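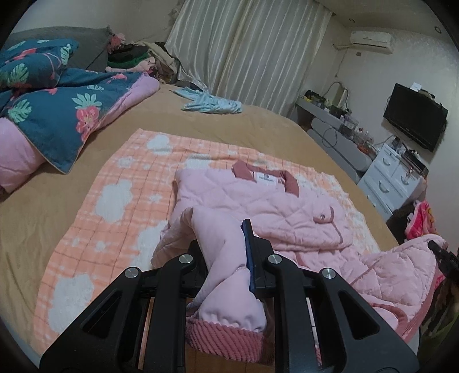
Figure 2. Child's quilted jacket with ribbed cuffs, on a checked towel. Label below the collar.

Journal > Household and Family > Working papers
Tagged: clothing, kinship, second-hand goods
12 min read

4. How things leave the house

Section 3 dealt with how clothes come in. Leaving is harder to study. People remember who gave them a coat; they are much worse at remembering who they gave one to, or when, or whether it was a gift at all. A lot of what follows rests on the diaries for this reason and less on the interviews.

The sample again, briefly. 236 households, split between Demdale and Brornby, each with at least one child under ten. Diaries kept through April. Around 700 entries recorded something going out of the house, after we dropped the ones that were plainly trash. Coding by the first two authors, disagreements settled by the third. Shoes left out — see the note in section 2.

4.1 The holding pile

Almost every household had one. A bag in the hall, a drawer, the top of a closet, the end of a bed. Clothes too small for the child but not yet promised to anyone. We first treated the pile as a delay, a sort of waiting room before the real decision, and coded it that way. That was a mistake and the codes were redone. Much of the deciding happens in the pile. Things get put in and taken out again. A mother in Demdale moved the same snowsuit back to the wardrobe twice in one month, then gave it to a cousin with a week's notice.

Outerwear stays longest. Everyday tops go quickly and go in bulk, usually by the bag, and the giver often could not say what was in the bag. Coats and jackets are nearly always handed over one at a time, to a named child. Several parents checked the size on the label before they offered, others just held it up against the child at the next visit. Warm coats also wait on the weather. A coat outgrown in spring has no taker until fall, so it sits.

4.2 Linen follows different rules

Towels, blankets and sheets do not get outgrown, so there is no moment that pushes them out. They move down instead of out. Guest towel to family towel, family towel to beach or dog, dog to rag. Respondents had firm views about which step a given towel was on and were sometimes annoyed to be asked.

Giving linen away was rare in both towns, with one exception. Young adults setting up their first place got a lot of it. Here the rules on wear were looser than for children's clothes. A faded towel was fine for a nephew moving to a rented room. The same respondent would not have passed on a child's sweater with a pulled thread, and said so. We think the difference is about who will be seen with the thing. A towel stays in the bathroom. A sweater goes to school and the other parents see it. 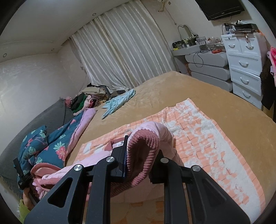

Subira Barasa, Rehema Bakilana and Leif Nyberg
31 Dec 2024

4.3 Asking and not asking

Very few takers asked first. In the interviews this came up over and over, usually with some heat. To ask for a coat is to say you need one. The giver is supposed to see that the child is the right size and make the offer, and the offer is supposed to sound like a favor to the giver: please take it, it's only in the way. We heard versions of that sentence in both towns, near word for word.

This puts the work on the giver. They have to keep track of other people's children — ages, sizes, who is tall. Grandmothers did a good deal of it. Where there was no one to do the tracking, bags went to the thrift store even when a cousin down the road could of used them.

The swap shelf run by the Ndung'u group in Brornby gets around some of this. No offer, no asking. You leave things and you take things. Use was high among families new to town and low among families with kin close by. Were and Nørgaard (Mwangi Were and Asger Nørgaard, who ran the Ternia study we borrow our diary format from) report much the same for a shelf there, though they put it down to opening hours. We don't think opening hours explain it in Brornby, where the shelf stood in an unlocked porch.

4.4 Coming back

Some clothes are loans. The trouble is that the two sides dont always agree on which. Christening wear and good winter coats were most often expected back, and the expectation was mostly unspoken. When a coat went on to a third family without a word the first giver minded, sometimes for years. One respondent could still name the coat, the color, and the sister-in-law.

Parents who thought they might have another child lent more and gave less, as you would expect. Less expected: some kept on lending well after they had stopped planning for one. Asked about it, most changed the subject. Not pressed further.

Limits. Diaries were kept by one adult per household, nearly always a woman, and things her partner or the children gave away are surely missing. April only, so the fall round of coats is out of view, and that is a real gap given 4.1. School uniforms are taken up in section 5.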